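Equipment planning meeting, 14th October
6 min read

Hi all, it was my turn for the minutes, so you're getting them in my style again. Present were me, Kuo-hua Hsueh, Muireann Ó Dálaigh, and the two folks from the Ploscombe site who dialed in and then lost sound for the first part (sorry, you two, I've tried to cover what you missed). Daly sent regrets.

August minutes were approved with one fix. I had written that the Lostenetti quote included shipping. It does not include shipping, Muireann reminded me of that twice, and it's corrected now.

1. Where the money stands

Kuo-hua went through the spreadsheet. We have $3000 left in the small equipment line for the rest of the budget year, and that has to cover grippers, spares, table stuff and anything that breaks. The arms themselves come out of the big line and nobody is touching that until the new year. I asked if we could move some of the travel money over, and Kuo-hua made the face he makes, so I'm recording that as a no.

2. Gripper fingers

This took up most of the meeting! We have two quotes. Geltard wants $125 per finger set for the soft-tip kind, and Lostenetti wants $165 for theirs, which comes with the mounting plate already attached. Kuo-hua likes Geltard on price. Muireann likes Lostenetti, as she's the one who ends up making adapter plates whenever we buy something without one, and she'd like her afternoons back.
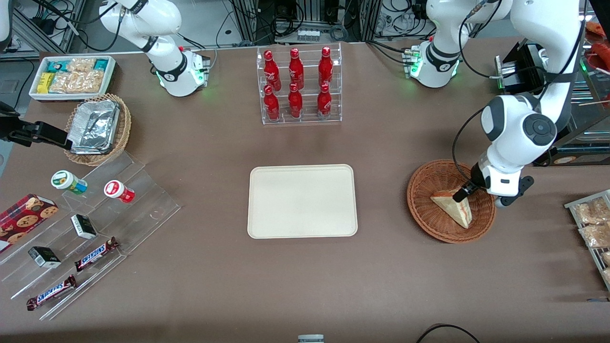 My own worry is less the price and more that we keep planning purchases around boxes and bottles, and then the snack counter job asks for soft food too. Boxes are easy to shop for: you can look up the width, check it against the opening and go home. Bread is a different story, and with the left gripper right down in the wicker basket next to that sandwich wedge, the fingers need to fit between the food and the basket wall as well as close gently. A fat padded tip might be kind to the bread and still be too bulky to get in there. So I said I don't want us ordering either kind until somebody measures the tips against that basket, and Muireann agreed, with the note that she doesn't want to be the somebody. (It's me. I'm the somebody.)

We settled on buying 3 sets from whichever one fits. If both fit, we go with Geltard, and Kuo-hua makes the adapter plates this time. He said fine. I wrote it down right away.

3. Baskets, trays and racks

Muireann asked whether the wicker baskets should be replaced with something that has straight sides. I'm against it. The customer's counter has wicker and I'd like to keep practicing on what they've got. Kuo-hua pointed out that a second serving tray would be handy for swapping between runs, same cream color and same size so we don't have to redo the positions. Everybody was okay with that and it can go on the regular supplies order.

The clear bottle rack stays. There was a side discussion about a taller one for a different kind of bottle, which went on for a bit and didn't get anywhere, so I'm parking it.

4. Cable covers

Ploscombe had their sound back by this point and asked what we use for the cable that runs along the arm to the wrist. They're pricing sleeves and want to order the same part as us. Good idea, and maybe we get a better deal on a joint order. Kuo-hua will set aside up to $300... correction, he says he hasn't agreed to any number yet and please take that out. I'm leaving it in with this note, so everyone can see there's no number. He wants their part list first.

5. Service plan

Tabled again. The Geltard rep still hasn't told us if the plan covers both arms or if it's per arm, and without that we can't compare it to anything. Muireann will call them, not email, seeing how the last two emails went.

To do
- Me: measure both sample tips at the basket and send the numbers around
- Kuo-hua: add the tray to supplies, get the part list from Ploscombe
- Muireann: call Geltard about the service plan, ask Lostenetti what shipping costs

Next meeting is same room, and please bring your own coffee, the machine down the hall is out.

Comments (3)

Muireann Ó Dálaigh: Shipping from Lostenetti depends on how many sets go in the box. I've asked them to quote for all of ours together.

Daly: Sorry I missed it. Can we see the taller bottle rack link anyway? I kind of wanted that one.

Kuo-hua Hsueh: Please take out the 300.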